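6. Teaching the pipeline to see your grippers

Before Coltska can turn a demonstration into anything a planner will accept, it has to know where each hand-held gripper is and how far its fingers are open. Both come from the square markers on the mounting plates. Do the steps in order. They look as if they could be done in any order, which has kept our support inbox lively.

6.1 Marker check

1. Wipe the lens and plug in the gripper. Wait for the status line to say READY. It will say ALMOST READY first, and it means it.

2. Open the Ditumov panel and choose Markers, then Live.

3. Open and close the fingers slowly 4 times. Each marker should keep its green outline all the way through. A flickering outline counts as a failure, however brief and however charming.

4. Press Save Range. The software stores the widest and narrowest finger gap under the gripper's own name.

Note: If you swap the finger pads, save the range again. The old range will load without complaint and every grasp will be wrong by the same small amount.
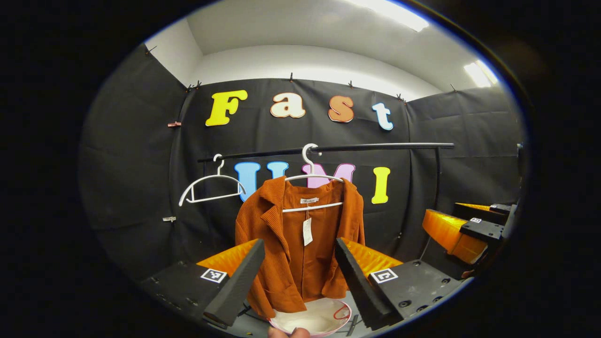

The tracker uses two kinds of evidence: the markers, which move with the fingers, and the background, which is supposed to stay put. It needs plenty of corners in the background to work out where the camera is. Creased black fabric gives it very little in dim light, so big coloured letters like the ones spelling "Fast" on the backdrop are worth more to it than they look. A garment on a hanger is the opposite case. It offers lovely texture — corduroy especially — and then swings, and the tracker will happily decide that the jacket is still and the wall has moved. Mask it out as follows.

6.2 Masking things that swing

5. In the Bekley editor, draw a loose outline over the garment. Include the sleeves.

6. Set Mask Growth to 9. Lower values leave a rim of cloth, and the tracker will find it.

7. Run Replay. The camera path should be smooth. If it shudders whenever the cloth moves, go back to step 5 and be less loose.

Caution: Never mask the markers. The editor allows it, for reasons lost to version 4, and the finger gap will then be recorded as zero for the whole take.

6.3 Two grippers in one view

When a second gripper comes into view, its markers come too. Turn on Own Markers Only in the Aliyu settings for each device. Without it, the two finger gaps get averaged, and the planner is asked to copy a hand that belongs to neither of you.

If Own Markers Only is greyed out, both grippers have the same name. Rename one, restart the panel and repeat steps 2 to 4 for the renamed device.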